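The little white drawers, one week in

August 4, 2018

I bought a set of small plastic drawers because I had 271 things on my desk and two of them were useful. White, two compartments, flat lid. The kind of purchase that makes you feel organized on the walk home and no later. It replaced a Skedholm tray which had become a place to put receipts from Prumel.

The first job was deciding where it should stand, and at what angle, a question that ate 15 minutes.

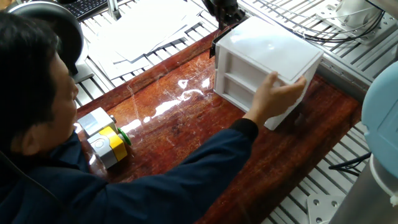

Annunziata Bortolotti wrote in to say that drawers this light always wander, and that she puts a bit of rubber shelf liner under hers. I have shelf liner. It is in a drawer.

She has a point about shiny tabletops, though. Varnish looks lovely and holds on to nothing.

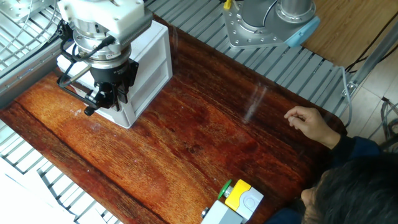
I also gave some thought to which way the drawers should face. Toward the chair is the sensible answer. Sideways leaves more elbow room, and I have been a sideways person all my life -- ask anyone who has parked next to me.

A hand on the front corner is good for small corrections.
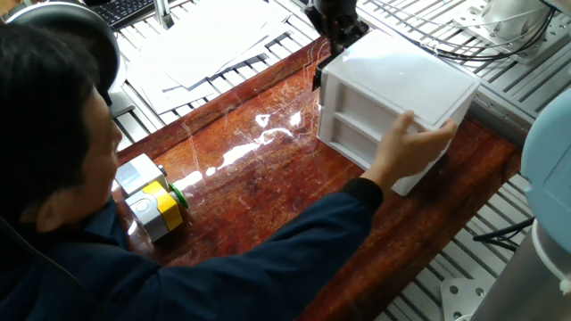

What goes in

My rule was small things only, and only things I'd touched in August. The rule lasted until I met the stapler. Then came tape, a dead pen from Trelutmont, and whatever was nearest.

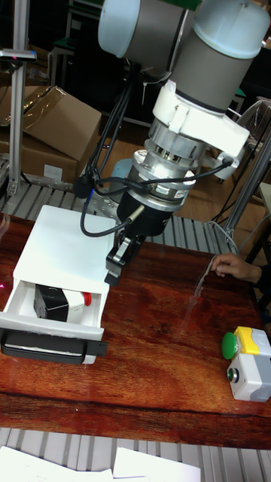

The lid, meanwhile, is flat, and a flat lid is a shelf. I give it until the weekend. Next up is the bottom compartment, currently reserved for cables and regret.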